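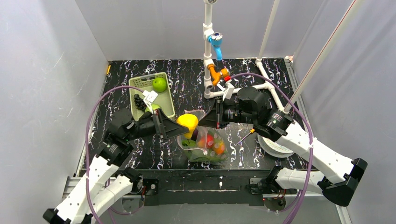 Bag and basket, with the yellow pepper sitting on the corner of the bag.

Forums New Posts Members Log in
Kitchen Talk > Food Storage > Fruit and Veg
Search this forum Advanced search

Clear bag for the veg, basket for the fruit: does it do anything?

noemie_melnyk
27/10/2021
My sister-in-law swears by this system and I'm not convinced. Greens go in a clear plastic bag, fruit goes in a basket with holes in the sides, and supposedly everything lasts until the next shop. She read it on the back of a Jurgate bag package, so of course it's true. The Jurgate ones are meant to be "breathable" and cost more than the greens I'd put in them. Has anyone compared them with an ordinary bag from the produce aisle? And does the pepper go in with the leaves or not? I get a different answer from everybody.

kondthorpe_gal
I've used the fancy bags and the free ones and my spinach turned to slime in both. What helped was a sheet of paper towel in the bag, and changing it when it got damp. I wouldn't pay for breathable anything.

Tamarack2
Disagree. I had the Jurgate bags all summer and my kale was noticeably better. Went through most of July without throwing any out.

kondthorpe_gal
Was it better, or did you eat it faster because you'd paid for the bag?

Tamarack2
Ha. Possibly. I still think they work.

dillpickle799
Never mind the brand, what are the two red and orange things in with the greens? If they're tomatoes they shouldn't be in there at all, they'll go mealy in the fridge and get knocked about. If they're peaches, same answer, and they'll push the leaves along too. I'd have them out on the counter by themselves. Pepper can go in the crisper with nothing around it.

old_larder
People get very worked up about ripening gas. My mother kept everything in one drawer and we ate salad all winter. The apple beside the grapes would worry me more than anything in the bag, and even that only if you leave it for a couple of weeks. Who leaves grapes for a couple of weeks?

dillpickle799
One drawer "worked" because she shopped every 2 days. Most of us don't.

old_larder
She shopped when my father had the truck, so no.

marg_in_the_valley
On the basket: I bought a Plondier one with the holes, and as far as I can tell it's a colander without feet. Good for rinsing berries. As for airflow, the grapes at the bottom still get squashed by the grapes on top. The best thing about it was the colour. Spread them out on a plate if you've got the fridge space.

Also, take the tags off before you put fruit away. I found one in a fruit salad once.

noemie_melnyk
So the votes are paper towel, expensive bag, and one drawer. Thanks, all of you.

I asked at Beaudoin when I was in for onions, and the fellow stocking the lettuce said they tell customers to leave the bag open at the top. He didn't sound very sure of it either. I'm going to split one head of romaine between a plain bag with paper towel and a Jurgate, same shelf, and look at them after a week. The pepper can go wherever there's room.

Tamarack2
One head of lettuce isn't much of a test.

noemie_melnyk
It's as much romaine as I'm prepared to lose.

kondthorpe_gal
Dry the leaves first or you'll be testing how wet they were. And put the plain one at the back as well, my fridge freezes anything that touches the wall.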